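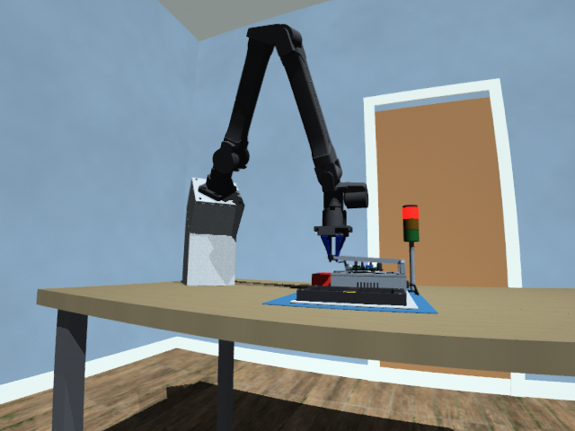

Rosalba wrote to us after our last issue that she does not care how well a robot plays chess. She wants to know when one will empty her dishwasher, and when the small factory where her sons are employed will have one that can put a part in a box without a person standing next to it. She asked for an answer without advertising in it. I have spent some weeks on her question, and what follows is the best I can give her.

CAN THE MACHINES DO OUR CHORES YET?

20 March 2018

The short answer for the shop floor is "a few of them, if you prepare everything." For the home, it is "the floor, and not much more."

I began with Trilta, a small company which develops software for robot arms. They do most of their early work in simulation, in a drawn room with a drawn table, and only later they let a real arm try the same job. The chore I followed with them was electronics handling: take a small circuit board, place it in a fixture, put it away again. A new worker learns this before the first coffee break. At Trilta they had started in August, and when I visited they were still not satisfied.
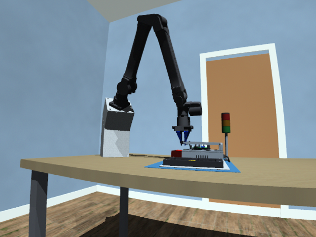
Small movements are where the difficulty is. People imagine that the arm must be strong, but in this kind of work strength is the easy part. The simulated arm goes up high from its pedestal, bends and comes down with two blue fingers to a thin gray bar on top of the equipment, and everything depends on those fingertips. If the real bar is a little lower than the software believes, the fingers close on air. If it is a little higher, something can break. A person would feel the mistake and correct it without thinking. The arm must be told what a mistake feels like.

The engineers let the program practice 4000 times before they looked at the results with me. It finished the job correctly in 3529 of these attempts. I said that this sounded good to me. One engineer answered that a worker who spoiled so many boards would be asked to find another occupation, and I had to agree.

Then they changed the lighting and moved the starting position of the board by a very small distance. The number fell to 3349. For a visitor it is difficult to see any difference between the two setups. For the program it was a different day in a different place.

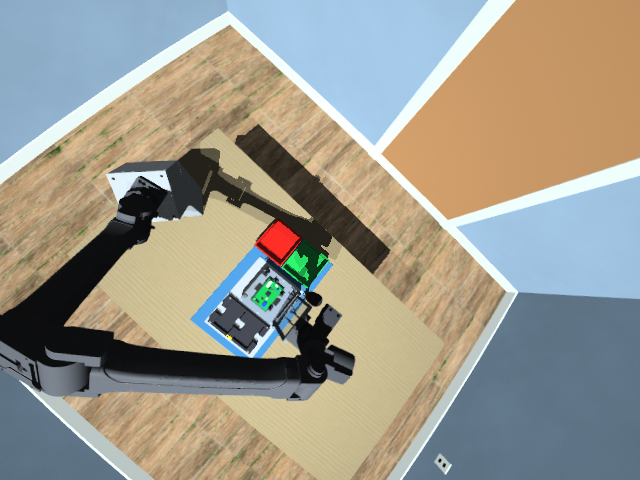

WHAT THE SHOP FLOOR SAYS

Wedgate makes control units for heating systems, and it has used robot arms for packing for several years. The production manager there was friendly but not very romantic about the subject. Her arms do one thing each. The boxes come always in the same direction, the trays are always the same tray, and when a customer orders another size, two people spend an afternoon to teach the arm again.

"I do not buy a robot for a chore," she told me. "I buy it for one half of a chore, and I give the other half to somebody with hands."

She would like very much to have a machine which can change between jobs. She has seen demonstrations. Her opinion is that the demonstrations are true, but that they are made by the people who know exactly where not to put the box.

Badawi, a family workshop that repairs small appliances, tried an arm for sorting screws and covers. It worked well with new parts. The workshop receives old parts, with grease and with scratches, and often something is missing. After 10 weeks they gave the arm back to the leasing company. They were not angry about it. They told me they would try again when the price is lower and the arm is more patient.
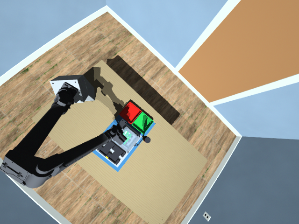

With the household it is harder again, as every repair at Badawi at least happens on a bench. A kitchen has no fixed tray. The cups are standing in a different place each evening, a child leaves a spoon in the wrong drawer, and the cat walks over the counter. Furex, which sells cleaning machines for homes, told me openly that they looked at the dishwasher question and stopped. Their vacuum robot can hit a chair leg gently and turn around. A robot that hits a wine glass gently has already failed.

I asked them what they would need before they start again. They wanted better fingers first, and then a cheaper arm. They also wanted a way for the machine to learn in one kitchen and use this knowledge in the next one. Trilta is working on a similar thing with its boards, and there it is one table and one room.

So, Rosalba, for your sons' factory I would say that a robot can put the part in the box today, provided that the part and the box do not surprise it. Somebody will still stand near to it, though maybe not all the time. For your dishwasher I would not wait. Trilta has invited me to come back when the program runs on the real arm, and I will write then how many boards have survived.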